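The Trouble With "Matching Numbers"
29 September 2019

Every classic car advert now reads as though it were written by the same hand. The car is rare. It is original. It has matching numbers, a documented history and a patina that money cannot buy, although money is plainly being asked for it. I have spent most of this year reading these adverts and going to look at the cars behind them, and I have come home believing less and less of what I read.
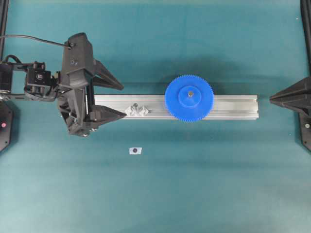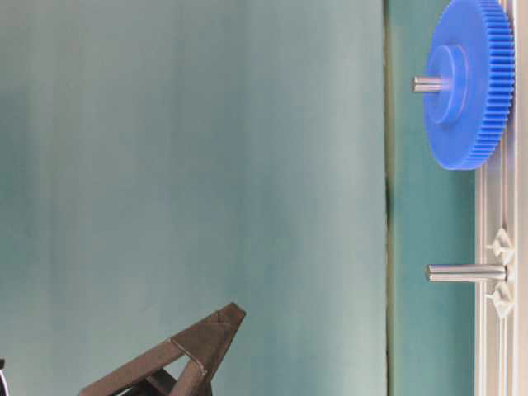 A blue toothed gear with a short metal shaft at its centre. 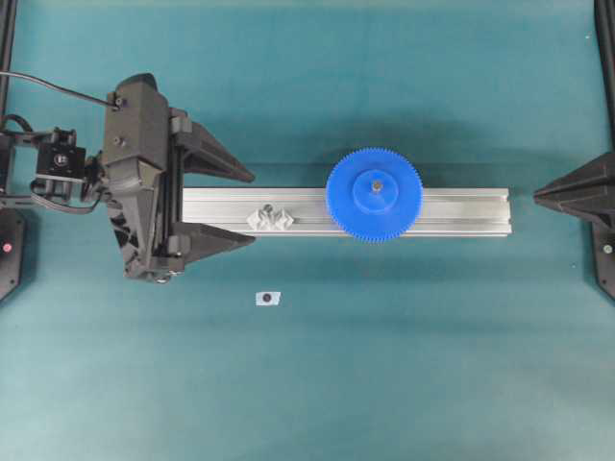
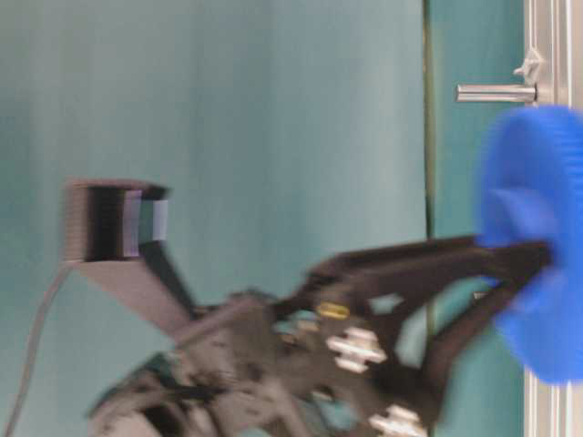
Take the phrase at the top of the page. Matching numbers ought to mean that the engine now in the car is the one it left the factory with, and that the stamp on the block agrees with the paperwork. Ask a seller what he means by it and you may get a different answer. At the spring sale in Wakstead I asked about a coupe described this way in capital letters. The engine number matched the registration document, I was told. So it did. The registration document had been updated when the engine was changed.

Was that a lie? The auction house thought not. Its catalogue carried a paragraph at the back, in type I had to hold up to the window, saying that descriptions were supplied by the vendor and that buyers should satisfy themselves. I did satisfy myself, and went for lunch.

Stamps can be altered, too. A worn number can be cleaned up, a blank replacement block can be stamped, and a pad can be ground flat and started again. Old factory stamping was often crooked, with one digit sitting lower than its neighbour. When I see a perfectly straight row of figures on a fifty-year-old casting I want to know who did it and when. It may have an innocent explanation. I would still like to hear it before I hand over the price of a small flat.

Then there is the history file. A restorer in Flellorby let me go through one that ran to nearly 200 sheets, kept in a handsome leather folder. It looked magnificent on the desk. A good half of it was tyre receipts, parking permits and old tax reminders. The body had been taken back to bare metal, according to the advert, and the proof of this was 3 photographs, 2 of them showing the same front wing. Neither sill appeared at all. If you have paid for months of welding you would surely take a picture of the welding.

"Largely original" is another one to watch. I have seen it used of a car with a new floor, new seats and a gearbox from a later model. The dashboard was old, I grant you, and so was the smell. Originality survives in small things that are dull to photograph: the spot welds along a flange, the clips on the brake pipes, the odd blob of sealant in a door shut. Sellers seldom mention them, and buyers seldom kneel down to look.

The trade's answer is the inspection certificate. Stosteck will send someone with a paint gauge and a torch, and Tefera offers a graded report with a seal on the cover. Both are better than nothing. But in each case the copy I was shown had been ordered and paid for by the seller, and both were silent on the engine stamp, "access being restricted". I asked how one gets a look at it. You take off the air cleaner, apparently, and it needs a spanner.

My own advice is duller than any certificate. Go in daylight, on a dry day, and go twice. Ask for the invoices that name the panels. Write to the owners' club with the chassis number before you travel, and ring the workshop whose name is on the biggest bill, if it still exists. Put the words "matching numbers" into the sales contract, with the actual numbers written beside them, and watch what happens to the seller's pen. The coupe at Wakstead was back in the catalogue by the summer, with the same capital letters and a higher estimate.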